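How a Robot Learns to Grab
By Bok-nam Hwang
1/8/25

Pick up a pencil. Easy, right? Your fingers knew how far to open and how hard to squeeze. A robot has to learn all of that, and the kids in the Yeon Robot Club are its teachers!

The club has 11 members and one big goal. By April they want their robot, Pillmont, to tidy a desk all by itself.

Step 1: Be the hand
Instead of typing in every move, the kids hold a gripper and do the job themselves. They reach, squeeze, lift and let go, and the gripper's camera saves it all. One job, done once, is called a demo. The club made 72 demos of putting away a marker!

Step 2: Look closely
Two fingers can do a lot. The black pads on the inside are the part that touches things, so keep them facing each other. Before you reach, check what's on the table. A potted plant with little flowers needs a gentler squeeze than a box or stack of paper!
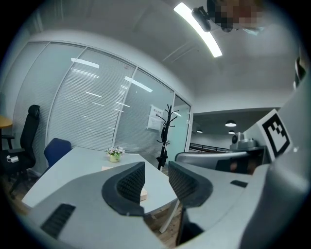 Step 3: Let the robot try
Now Pillmont studies the demos and has a go. "It missed 4 times and then it got one, and we all screamed," says Han-gyeol Woo.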